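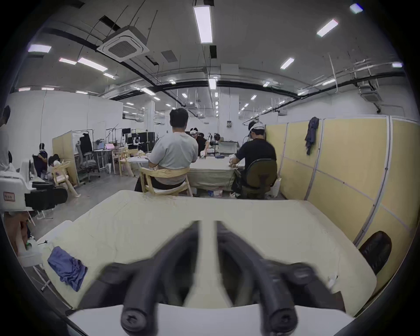
Abubakar
Tooling and perception maintainer, Bidach

Stindo: clip alignment and grasp labelling for hand-held gripper recordings

Welcome, and thanks for having a look! Stindo is the little toolkit we use at Bidach to line up wrist and head views of cloth handling, find the moments when a gripper closes, and write it all out in a form the Ollmont planner can read. It began as a handful of scripts and grew, as these things do, so please be patient with the odd corners (the config loader especially).

What's in the release

The sample set has 253 episodes, all of people handling clothing and other cloth on covered surfaces. Every episode comes with its fisheye video, a gripper opening track and a label file with 17 fields, most of which you can happily ignore on a first read.

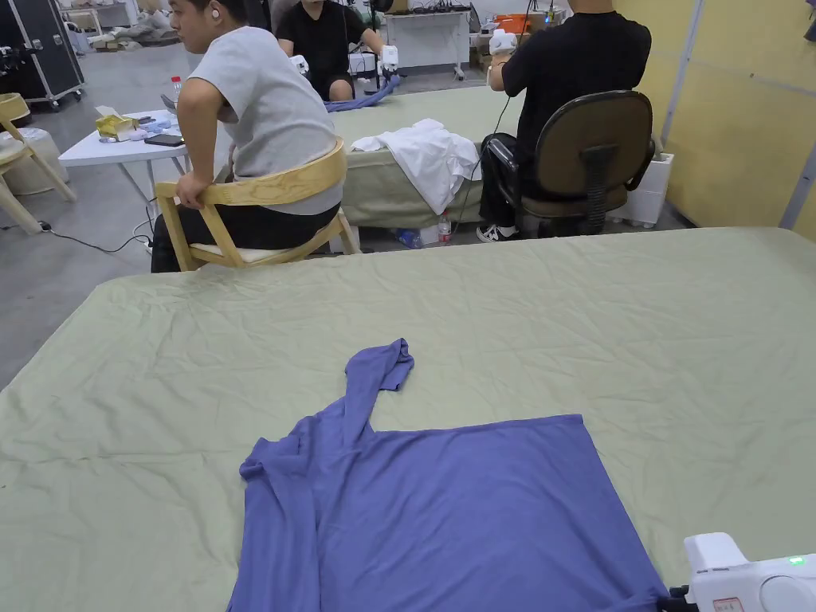 Blue-violet garment on the table, black clamp part at its lower right corner.

Getting started

Install the package, point STINDO_ROOT at the folder you unpacked, and run stindo check before anything else. It will grumble about missing calibration files if you haven't fetched them, and you'll want those before you try alignment. After that, stindo align matches the views and stindo label proposes the grasps. On my own laptop the whole set takes over 5 hours, so I usually start it in the evening and go make supper.
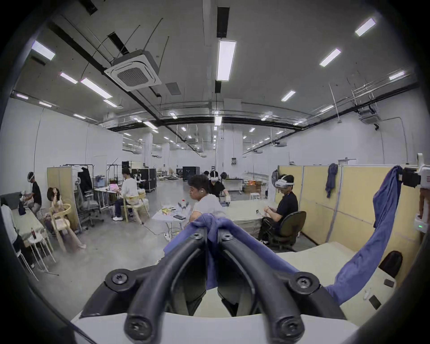
Proposed grasps are stored with a confidence value, and we keep the low ones in the file so you can set your own cut-off. Twisted cloth is still where the labeller struggles most: it likes to split one long pinch into two short ones. Raising merge_gap to 500 milliseconds helps a good deal, though you'll lose some quick regrasps.

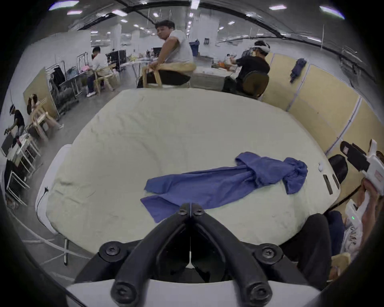

Blue garment on the pale sheet, with a second gripper held upright at right.

Known issues

Colour thresholds drift near bright ceiling lights, and the fisheye mask trims a bit too much at the corners. Both are on the list for June. People in the background are not labelled, so please don't read an empty person field as an empty room.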